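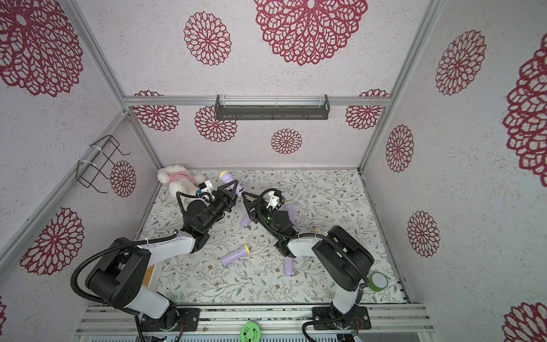 Staronska Bench Budget
README for the two-arm workcell planning sheets

Welcome, and thank you for opening this one before the spreadsheets. This folder holds everything our group wrote down while planning, buying and paying for a two-arm tabletop workcell, and then planning the second one with a bit more sense. If you are trying to work out what a setup like this costs, what to order first, and where the money slips away while you are looking at the robot arms, I hope you'll find a good part of your answer in these files. I have tried to keep the notes readable for people who have never bought an industrial part in their lives, which described most of us when we started.

Last updated: Jul 2, 2018
Maintained by: Saulius Dambrauskienė
Purchasing notes: Jaanus Navickas
Frame and wiring notes: Urmas Kütt

What's in the folder

budget_main.csv is the sheet most people want. It has one row per purchased line, 440 rows in all, with the quantity, the unit price, the shipping, the supplier, the date ordered and the date it reached our door.

frame_cuts.csv lists every length of aluminum extrusion, with the brackets and bolts that go with it.

consumables.csv covers the small stuff: cable ties, tape, sleeve, mats, fabric, spare gripper fingers. Please don't skip it. I skipped it the first time and was sorry.

objects.csv lists the things we buy for the arms to handle.

lead_times.csv compares what suppliers promised us with what happened.

plan_second_cell.txt is a long, rambling letter from Jaanus to the rest of us, left as he wrote it (he agreed to this, with some grumbling).

How to read the main sheet

Each row has a group column with one of five values: arms, frame, sensing, surfaces, handling. The arms group holds the arms themselves, their black mounting plates, the grippers and the corrugated sleeve that keeps the cables together. We went back and forth over whether the mounting plates should sit with the frame, seeing as they bolt straight to the front rail, but the plates have to match the arms and you will be ordering them together, so there they stay.

Frame is the extrusion, plus whatever hangs off it. The slotted rack on the back beam is in here, and so is the wire basket holder on the left wall. The cable ties that hold the basket to its post are in consumables. I know. It made sense at the time!

Sensing is small in our case. The white camera mounts on the grippers are listed with a quantity of four although a cell needs two, as we like to keep a spare pair in the drawer.

Surfaces means the floor mat and the fabric on the walls and ceiling panel. We cover the inside of the box with printed cloth and change it now and then, so that the recordings don't all share one background. The big maroon mandala print on off-white was bought by the bolt, and the vine-pattern mat came from the same shop. Budget for this properly if you plan to swap often. Cloth is cheap, but it has to go over the walls and the ceiling, and you will cut at least one panel wrong.

Handling is the objects. We buy several of the same thing where we can, so a task can be set up with a small pile of them. The lavender flashlights with the yellow ends are a good example of a sensible purchase: light, easy to replace, and a shape that gives a two-finger gripper something to think about. The plush toys were Rostyslav Vakulenko's idea and I have come around to them. Soft things behave so differently under the fingers that one toy on the mat is worth having, and they cost next to nothing compared with anything in the arms group.

Where the money went

Prices are in US dollars. The arms take the largest share, as you would expect, and there isn't much to say about that except to ask for the price with cables and power supplies included. Our first quote, from Trellitz, looked lovely until we noticed that neither was on it. The second quote, from Rebane, was longer and uglier and had everything in it, and that is the one we accepted.

The frame surprised us. Extrusion is friendly stuff and you can change your mind with it, but brackets and fasteners add up in a way that a drawing never shows. Urmas redid the parts list after the first build and his version is the one in frame_cuts.csv. He suggests ordering 12 extra corner brackets, and having watched him hunt for one on the floor, I suggest the same.

Shipping has its own column because I got tired of people asking me why the totals didn't match the supplier's page.

Lead times

We were promised the arms in 42 days and waited 60. Nothing dreadful came of it, but we had already paid for bench space from February on, and an empty bench costs the same as a busy one. If you take a single thing from this folder, let it be Jaanus's habit of ordering the arms before the frame drawing is finished. Extrusion can be cut to suit the arms. It doesn't work the other way around.

Grippers were quick. The triangular fingers were quicker still, and we keep spares of those too.

Planning the second cell

The current plan keeps the same layout, with both arms on the front rail and the grippers meeting over the middle of the mat. Tarmo Baranauskienė would like the rail a little longer so the elbows have more room at the sides, and he has priced this in the rows marked "option". Those rows are not counted in the total. Please leave them that way until we have settled it.

Also still open: whether to buy a service contract through Vultthorpe or keep a repair fund of our own. Both are worked out on the last rows of the main sheet. I lean toward the fund, Jaanus leans the other way, and we are still friends.

Known gaps

Labor is missing. We didn't log hours during the first build, and I would sooner leave the column blank than fill it with guesses. Tools we already owned are missing as well, so add a line for a decent saw and a set of hex keys if you are starting from bare shelves. A few early receipts were lost, and those rows carry the word "memory" in the notes column.

Using and correcting the files

Copy the sheets, change them, and share them with whoever holds the purse where you work. If you find a sum that doesn't add up, send the row number and the file name to Saulius. Corrections go in when he next has the sheets open, and the date at the top of this page changes with them.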